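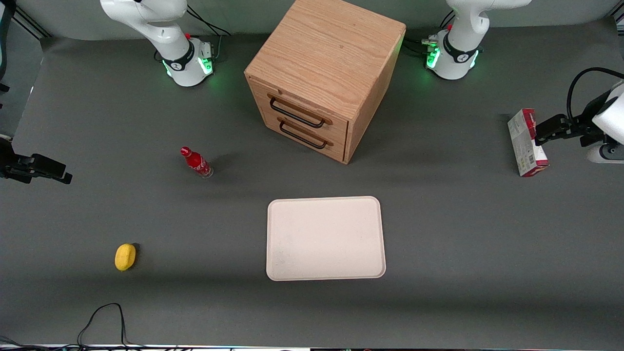
Schulrobotik-Forum › Wettbewerbe und AGs › Zweiarm-Projekte

Thema: Aufräumaufgabe mit zwei Armen – Reihenfolge fest vorgeben oder frei lassen?

a_khumalo
Hallo zusammen,

ich lese hier schon lange mit und freue mich sehr, dass ich endlich auch mal etwas beitragen (naja, erst mal fragen) kann. Unsere Robotik-AG bereitet sich auf den Jakari-Cup im August vor, und wir haben uns für die Aufräumaufgabe angemeldet. Auf dem Tisch stehen oder liegen bei uns das Schränkchen mit den zwei Schubladen, das Tablett, die Colaflasche, der gelbe Schwamm und die rot-weiße Schachtel. Ziel ist, dass Flasche und Schachtel aufs Tablett kommen und der Schwamm in die obere Schublade. Klingt harmlos, gell?

Die Gruppe besteht aus 6 Jugendlichen, und sie haben sich in zwei Lager gespalten, was ich ehrlich gesagt wunderbar finde, weil endlich mal richtig gestritten wird. Die einen wollen eine feste Reihenfolge: zuerst die Schachtel mit dem linken Arm, dann die Flasche mit dem rechten, zum Schluss die Schublade. Die anderen möchten, dass das Programm selbst entscheidet, welcher Arm gerade günstiger steht. Wie macht ihr das in euren Gruppen? Ich will da nicht einfach ein Machtwort sprechen, aber ewig Zeit haben wir halt auch nicht.

Liebe Grüße
Anathi

jjacobs
Hallo Anathi, herzlich willkommen auf der schreibenden Seite!

Ich würde ganz klar mit der festen Reihenfolge anfangen. Wir haben voriges Jahr beim Brundix-Pokal frei entscheiden lassen, und die Arme haben sich über der Tischmitte so schön gegenseitig blockiert, dass die Jury irgendwann Mitleid hatte. Die Kinder haben gelacht, Punkte gab es trotzdem keine. Feste Reihenfolge, jeder Arm bleibt auf seiner Seite, und wenn das zuverlässig läuft, kann man immer noch mutiger werden.

Zur Flasche: Greift ihr die am Bauch oder am Hals? Liegend und schräg finde ich sie mit Abstand am gemeinsten. Sie rollt ja weg, sobald ein Finger zu früh anstößt.

Johannes

tumelo_n
Da muss ich dir ein bisschen widersprechen, Johannes (du kennst mich ja). Wenn man den Jugendlichen von vornherein die sichere Variante hinlegt, lernen sie beim Programmieren nur Abtippen. Unsere Gruppe hat sich eine kleine Regel ausgedacht: Wer näher dran ist, darf greifen, und der andere wartet, bis die Mitte frei ist. Das waren am Ende rund 40 Zeilen, mehr nicht, und die haben sie selbst geschrieben und waren mächtig stolz darauf.

Was den Schwamm angeht: den bitte nicht unterschätzen! Der ist so flach, dass man mit den Fingerspitzen fast auf der Tischplatte schleift. Wir fahren erst ein Stück darüber, halten kurz an und gehen dann langsam runter. Kostet Zeit, schont die Nerven.

mpho.z
Ich hänge mich mal dran, wir üben mit der Flelero-AG für dieselbe Aufgabe. Bei uns war die Schublade das eigentliche Drama. Die Griffstange bekommt man gut zu fassen, aber beim Ziehen kommt der ganze Schrank mit. Unsere Lösung ist, mit dem zweiten Arm oben leicht gegenzuhalten, und dafür braucht man dann doch wieder beide Arme gleichzeitig. Insofern: Eine feste Reihenfolge gern, aber »jeder bleibt auf seiner Seite« hält man bei dieser Aufgabe meiner Meinung nach nicht durch.

jjacobs
Mpho, Einspruch: Rutschmatte unter den Schrank, fertig. Ist laut Regelwerk erlaubt, ich habe extra nachgefragt.

mpho.z
Beim Training ja. Für den Cup steht in der Fassung vom 31. Mai 2022, dass unter den Möbeln nichts liegen darf. Schau lieber noch mal nach, ich möchte dir da keinen Floh ins Ohr setzen.

jjacobs
Oh. Dann muss ich meiner Truppe morgen etwas beichten. Danke dir!

a_khumalo
Ihr seid großartig, vielen Dank euch allen! Ich habe den Thread in der AG vorgelesen, und das Lager »frei entscheiden« hat bei Tumelos Beitrag natürlich gejubelt. Wir probieren jetzt beides: eine Gruppe schreibt die feste Folge, die andere die Regel mit der freien Mitte – und dann lassen wir beide unter gleichen Bedingungen laufen.

Johannes, zur Flasche: bisher am Bauch, aber das mit dem Hals nehme ich gern mit. Und Mpho, wie stark haltet ihr beim Schränkchen gegen? Ich habe etwas Sorge um die Finger vom Greifer.

mpho.z
Ganz sachte, von oben mit geschlossenen Fingern auf die Deckfläche, möglichst weit hinten. Ich frage unsere Leute nach den genauen Werten und stelle sie hier rein.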